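Speaker notes — Keeping small office networks quiet: power, heat and noise in the wiring closet
Thursday, May 28, 2026
Clinthorpe facilities track, afternoon session

Slide 1. Title. Leave it up until the doors close. Mention that the slides go on the track page afterward.

Slide 2. Scope. This talk covers the wiring closet as a room: airflow, power draw, door position, cable routing. Switch configuration is out of scope. The site used throughout is the Aguirre building, a two-story office with 148 wired ports and one closet per floor. Both closets started life as supply cupboards and neither was built with a return air path.

Slide 3. Where heat comes from. Nearly all the electrical power that enters the closet leaves it as heat. The exception is power over Ethernet, where part of the load is dissipated at the far end, in phones and access points. Ask the room who has measured their closet at the plug. Wait for hands. The nameplate figure on a power supply is a ceiling and should not be used as an estimate of draw.

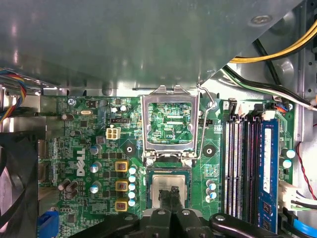

Slide 4. Measuring. Use a plug-in meter and log for a full working week. A single reading at midday will miss the overnight backup window, and at Aguirre that window was the peak. Place one temperature sensor at the intake side of the rack and one at the exhaust side, both at the same height. Do not tape a sensor to the wall — plaster lags the air by a long way and smooths out the peaks you want to see.

Slide 5. The January result. Walk through the chart slowly. Upper line is exhaust, lower line is intake. The two lines rise together on the Sunday, which means the closet was breathing its own exhaust. The building heating was off that day, so outside causes are ruled out. Point to the flat section on Monday morning: the door had been propped open.

Slide 6. Door and grille. A grille low in the door and a transfer opening high in the wall give a path for warm air to rise and leave. The opening must lead to a space that is itself ventilated. Check the fire rating of the door before cutting anything. If the door is rated, stop here and go to slide 8. 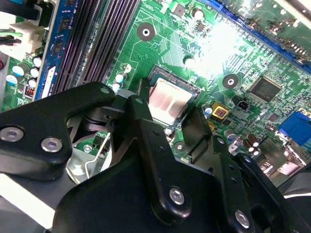 Slide 7. Fans. Size for the measured load plus expected growth. Mount on the exhaust side, high up, with rubber isolators. The Carnus unit in the upstairs closet runs from a thermostat with a 6 degree dead band — a narrower band made it cycle all afternoon, and the people at the next desks heard every start. Slow and continuous is easier to live with than fast and intermittent.

Slide 8. Blanking panels and cables. Fill every unused rack space. Route patch cords down the sides so that nothing hangs across the intake. Label both ends. If time is short, skip the second photo of the cable tray.

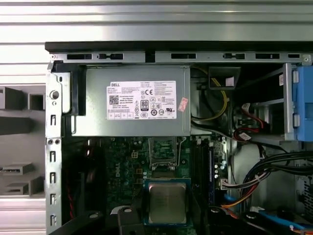 Slide 9. Maintenance. Filters quarterly, fan bearings yearly, sensor batteries when the log shows a gap. The Dulliler checklist is in the handout, page 2. Correct the typo aloud: line four should read "exhaust," the printed copy says "intake."

Slide 10. Questions. Likely ones: split air conditioning (covered in the handout, needs a condensate drain), and locking a louvered door (yes, standard hardware). Repeat each question into the microphone before answering. Return the clicker to the front desk.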